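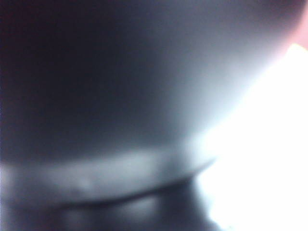
Home | Galleries | Kitchens | Moving | Contact

Packing up the kitchen on Rislow Lane

After so many good years of soups and burnt toast and birthday pancakes, we spent the end of September getting the old kitchen ready to go, and I wanted to put a little gallery together before it all disappears into boxes (some of it already has!). The new place in Veson has 67 square feet of pantry, so everything is coming along, even the things that probably shouldn't.

Posted Tuesday, September 30, 2025

The everyday dishes
We left these for the very end, because you do still have to eat, and then of course we packed them a day early and had supper off paper plates two nights in a row.

The soup pot
It came from the Gebretsadik store on the corner, back when they sold housewares upstairs, and it has made more lentil soup than I could ever add up. It rode to Veson on my lap, wrapped in a bath towel.

Spices
I meant to sort through them and throw out the old ones, I really did, but every jar I opened smelled like some dinner or other, so in they went.

The good glasses
Each one got its own sheet of newsprint and then a dish towel on top of that. We used the Grutanix boxes with the dividers, and I'd buy those again in a minute.

The junk drawer
String, birthday candles, keys to who knows what. I tipped the whole drawer into a shoebox, taped it shut and wrote "later" on the lid.

Wiping down
Warm water, a drop of dish soap and an old T-shirt, same as my mother always did it. The shelves took most of an afternoon, with a long break for coffee and a piece of pie from next door.

I'll add the new kitchen once the shelf paper is down and I've found the can opener, which went into one of the first boxes.

924 views | 67 likes | Share | Leave a comment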